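Part-Time Sorting and Packing Assistant, Saltevley

Stotix is hiring for the small parts room. Two openings, both part time. 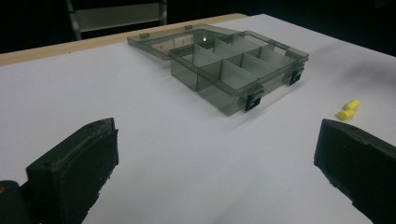

An open organizer box on one of our white tables.

Stotix sells replacement parts for sewing machines. We buy up old shop stock, sort it, identify it and ship it to repair shops and home sewers. Our catalog has 1,844 listed parts at the moment, and there is a backlog of bobbin cases, feed dogs, needle clamps and screws waiting to be added. Most of it came from Ruro, a repair business that closed its Saltevley store in February and sold us everything in the back room.

The job is mostly sorting. You will take a tray of mixed parts, match each piece against the reference drawings, put it in the right compartment and write the part number on the tally sheet. When a tray is finished, you enter the counts in the stock system. In the afternoon you will pull orders and pack them for the 4:00 p.m. mail pickup. We ship up to 400 small packages in a busy week.

You do not need to know anything about sewing machines. We will train you for the first two weeks, starting with needles and bobbins and moving on to the parts that look alike. Some of them differ only by a thread size, so you will use calipers and a thread gauge every day.

What we need from you:

- Good close-up vision, with or without glasses
- Neat handwriting, including numbers
- Comfortable sitting or standing at a table for a four-hour shift
- Able to lift a 30-pound carton
- Basic typing

Experience with inventory, watch or clock repair, electronics or crafts is a plus. If you have worked a parts counter, please say so in your application.

Shifts are 12:30 p.m. to 4:30 p.m., Monday through Friday. One of the two positions can be done as three days a week, but Tuesday has to be one of them. Pay is hourly and will be discussed when we call you. Both positions are permanent after a 60-day trial period. Part-time staff get paid holidays and a discount on parts and machines.

The shop is on the second floor of the Wyss building, entrance on the parking lot side. There is a freight elevator for stock and a regular one for people. Parking is free. The bus stops across the street, but the last one toward downtown leaves at 5:10 p.m.

To apply, send a short letter and a list of your past jobs by email or drop them off at the front desk before noon. A formal resume is fine but not required. Tell us which position you want and when you could start. If we would like to meet you, we will ask you to come in for an hour and sort a practice tray, and you will be paid for that hour. We reply to everyone, usually within two weeks.

Please do not apply through the order form on the website. Those messages go to shipping.

Stotix Sewing Machine Parts, Wyss Building, Saltevley | Contact | Jobs | © Stotix. All rights reserved. | Back to top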